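Grout and Tile Questions I Get All the Time

I run the help desk at Besby Tile (okay, I am the help desk), so here are my answers to the ones that keep landing in my inbox!

Does pale grout work with dark tile?
I love it. You get a nice crisp grid.
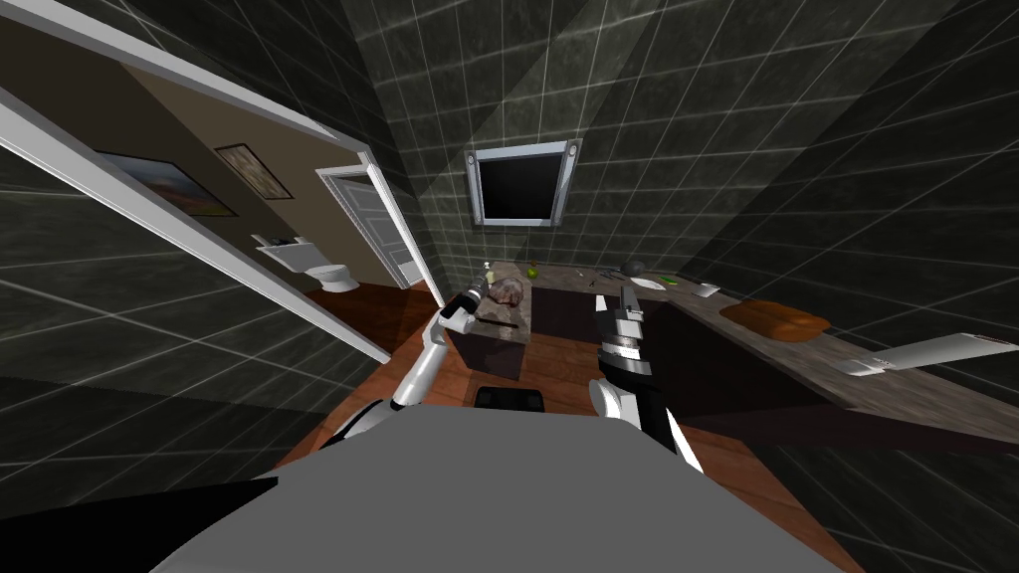
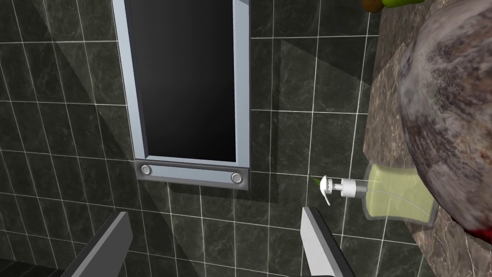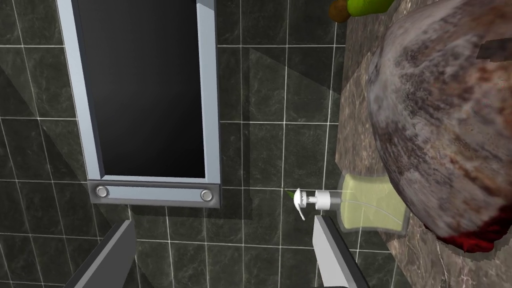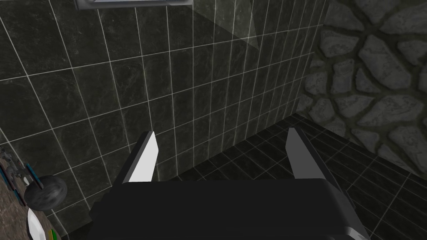

How often should I seal the grout?
Once a year is plenty for most homes. I do mine in October. Two thin coats, 90 minutes apart, and wipe off the extra after 10.

Can I use vinegar on marble?
Please don't! It etches the stone. Use a cleaner made for stone.

Do you ship samples?
Yep, from our Urlow store, up to 2 per order. The Corrigan store is pickup only.

Can I return open boxes?
Sorry, no. Full boxes can come back within 60 days.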